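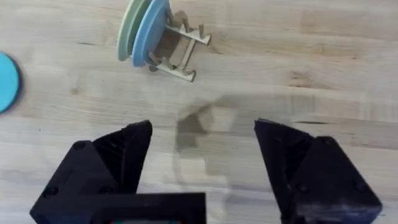 Grivovbridge Makers' Gallery: The Little Rack and Its Discs

By Chiamaka Ibrahim
March | 4 comments | 359 shares

Search this site Type and press enter

Welcome back, everybody, and thank you for your patience while I got this page together (it should have gone up on Friday, but I had a pot of soup on and one thing led to another). This month's gallery belongs to something small, the slotted wooden rack that lives on the big table at Clirside, along with the coloured discs that go with it. I have a terrible weakness for anything that gives a loose object a proper place to stand, and I've been meaning to give this one its moment ever since we moved the table nearer the window.

The rack and two discs, on the big table
Light plywood, laser-cut into thin slats that lock into one another, with pegs sticking up to hold things on edge. A sage-green disc and a light blue one are leaning at its left side, the blue in front, and I do love those two colours together. They remind me of the tins my aunt kept her buttons in, and of a bathroom I once painted and have never quite regretted.

A few of you wrote in after the last gallery wanting to know more about how the things on the page are made and used, so I've put down a bit extra this time, and you must forgive me if I wander.

The rack was cut from a pattern that Fagundes drew up for us over a couple of evenings, and it went through more versions than I'd like to admit. The first one was lovely to look at and fell over if you breathed near it. The second had its slots so tight that we had to tap the pieces together with the handle of a screwdriver, and one of the slats split right along its length, which made a noise like a biscuit and upset everybody. After that we went up by the tiniest bit on the slots and the whole thing slid together by hand, no glue at all, and I may have clapped.

If you'd like to try one at home, do cut a test corner first! Sheets that are sold as the same thickness very often aren't, and it is a sad business to cut a whole set and find that it rattles. I give the edges a light rub with fine sandpaper, wipe off the dust with an old tea towel and leave the wood bare, but Gritel swears by a little beeswax and hers have a beautiful soft feel to them, so please yourselves.

Now, the table. So many kind words about the table! It is a pale one with a butcher-block grain, all long streaks of beige and cream, with thin darker lines and knots here and there, and I think it flatters nearly everything you put on it. There's one dark streak that I'm especially fond of. It came to us from a house clearance on the far side of Grivovbridge for 200 pounds, delivered, and the two lads who brought it up the stairs were given cake and, I hope, have forgiven me. We look after it with a damp cloth and not much else. Hot mugs go on a mat, please, and that includes you, Fagundes.

As for the discs, people use them for all sorts. The children like to sort them by colour and post them into the rack in whatever order suits them that day, and then take every one of them out and begin again. I've caught grown-ups doing exactly the same thing while waiting for the kettle, and I include myself in that. There's something very soothing about setting a round thing on its edge and having it stay put.

Next month I'm hoping to show you Gritel's sewing boxes, if she'll let me, and perhaps the drawer of odd hinges that I keep promising. If you've made a rack of your own, or have a better way of getting plywood edges smooth without going through a mountain of sandpaper, leave me a note underneath and I'll read it with my tea.

1,414 views | 4 comments | Share this page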